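Warum ich eine Gospelplatte seit Wochen nicht aus dem Auto nehme

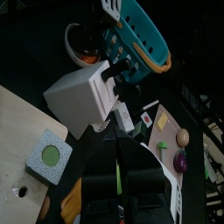 Wotstead, 21. Januar 2018

Eigentlich wollte ich heute die Steuerunterlagen sortieren. Der Ordner liegt auch aufgeschlagen neben mir, aber dann lief nach dem Frühstück wieder »Gusano«, das Livealbum vom Alvarado-Chor, und nun sitze ich seit zwei Stunden am Rechner und schreibe euch lieber davon.

Die meisten von euch wissen ja, dass ich mit Gospel lange wenig anfangen konnte. Bei uns im Kirchenchor gab es jedes Jahr im Advent dieselben drei englischen Stücke, alle klatschten auf die falsche Zeit, und der Pfarrer wippte tapfer mit. Ich habe das im Alt mitgesungen und mich auf den Glühwein danach gefreut. Dass diese Musik einen richtig packen kann, so dass man an der roten Ampel sitzt und das Grün verpasst (zweimal passiert, Entschuldigung an den Herrn im Lieferwagen!), das habe ich erst im letzten Oktober begriffen.

Da war nämlich das Konzert im Clevisik. Wer den Saal nicht kennt: ein alter Bau mit Empore, schrecklich unbequemen Klappsitzen und einer Akustik, von der meine Schwester seit Jahren schwärmt. Sie hatte die Karten besorgt, ich bin vor allem ihretwegen mitgefahren. 1.567 Plätze hat der Saal, stand auf dem Programmzettel, und ich habe keinen freien gesehen. Auf der Bühne 70 Sängerinnen und Sänger, dazu eine kleine Band mit Hammondorgel, und davor Ramiro Carrasco, der den Chor leitet und dabei aussieht, als würde er im Stehen schwimmen. Ich meine das ganz lieb. Er rudert und duckt sich, und der Chor macht jede Bewegung mit, ganz leise, ganz laut, und dann plötzlich Stille mitten im Wort.

Der Titel hat mich übrigens erst abgeschreckt. »Gusano« heißt auf Spanisch Wurm, und welcher Gospelchor nennt denn bitte seine Platte so? Carrasco hat es am Abend kurz erklärt, es geht auf den Psalm zurück, in dem einer klagt, er sei ein Wurm und kein Mensch. Das Titelstück fängt auch genau so an, ganz unten in den Bässen, fast gemurmelt. Dann kommt nach und nach eine Stimme zur anderen, bis der Sopran da oben steht wie eine aufgestoßene Tür. Neun Minuten dauert das, und mir ist keine davon zu lang.

Mein Lieblingslied ist trotzdem ein anderes, nämlich die Nummer 5. Da singt eine ältere Frau allein, nur mit Orgel, und ihre Stimme ist an zwei Stellen ein bisschen brüchig. Man hätte das sicher noch einmal aufnehmen können. Ich bin sehr froh, dass man es gelassen hat! Im Saal hat meine Schwester an der Stelle nach meiner Hand gegriffen, das hat sie zuletzt auf der Beerdigung von Papa getan, und wir haben auf der Heimfahrt beide kein Wort darüber verloren.

Ein paar Sachen gefallen mir weniger, das gehört ja auch dazu. Der Applaus ist zwischen den Stücken sehr lang stehen geblieben, beim dritten Hören wird das zäh. Die Band ist mir im schnellen Teil zu weit vorne, vom Tenor hört man da kaum etwas. Und das Beiheft ist in einer so winzigen Schrift gedruckt, dass ich die Texte mit der Lupe lesen musste – hellgrau auf weiß, wer denkt sich das aus?

Von der ersten Auflage gibt es 3,000 Stück, meine habe ich gleich am Tisch im Foyer mitgenommen. Ob noch welche da sind, weiß ich nicht, fragt am besten beim Clevisik an der Kasse nach, die Dame dort ist sehr nett und ruft auch zurück.

Im Februar will meine Schwester mit mir zu einer offenen Probe fahren, bei der man mitsingen darf. Ich habe zugesagt und übe jetzt in der Küche das Klatschen auf zwei und vier. Falls jemand von euch mitkommen mag, im Auto sind noch zwei Plätze frei, schreibt mir einfach unten einen Kommentar. So, und nun doch die Steuer.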